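Erkier Kitchen Waste and Table Clearing Range
Supplied by Testel Household Equipment

Home > Kitchen > Waste and Sorting > Erkier Range

The Erkier range brings together the waste bins, liners and table coverings required for clearing a household kitchen table. Each article may be ordered separately or as part of the complete set (catalog no. 477). The range is intended for private kitchens, shared apartments and small staff rooms in which the dining table also serves as a place for unpacking and sorting.

Round bin, red

The round bin has a wide rim over which the liner is folded. It accepts dry household waste such as sponges, wrappers and clear packaging. Liners should be changed before the contents reach the rim. Black liners are supplied with the bin in a roll of 89, and replacement rolls may be ordered at any time.

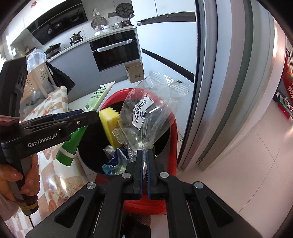

Lejla Hodžić wrote to ask whether zip bags ought to be thrown in whole, as hers kept filling up with air and lifting the liner. Customers are advised to open the strip, press the bag flat and fold it once before disposal. The same applies to bread bags and other light packaging.

Placement

A bin may stand on the floor or, where bending is difficult, on a stable chair beside the table. The chair should have a flat seat and should be pushed against the table edge before use. Bins placed at this height must not be filled with glass or other heavy items. Foam fruit nets, empty tubes and used carrier bags are suitable.
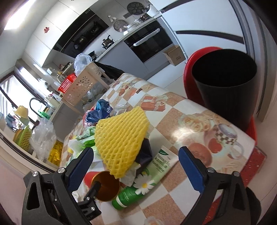 Black bin set on a red chair at the side of the dining table.

Pedal bin, red with black inner bucket

The pedal bin has a glossy outer shell and an inner bucket that is removed for emptying. Its foot should face the open side of the room. Cartons may be placed upright along the back wall of the bucket, which leaves the front free for soft waste.

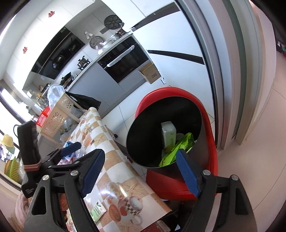 The bucket may be used with or without a liner. It should be rinsed weekly with warm water and mild dish soap, and returned to the shell only when fully dry. Abrasive powders will dull the finish and are not recommended.

Checkered table covering

The covering is wiped with a damp cloth after each use. Items to be kept - hand cream, cups, unopened packets - should be gathered at one end of the table before the remainder is sorted. A storage basket at the far end is convenient for this purpose.
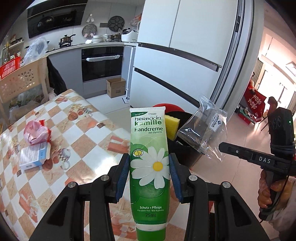
Herbacin hand cream, 75 ml, with the checkered table covering at left.

Ordering and delivery

Replacement inner buckets are listed under no. 874. All articles carry a warranty of 2 years. Orders are dispatched from the Serkbridge warehouse every Thursday, and items may also be collected from the Stojanović showroom by arrangement.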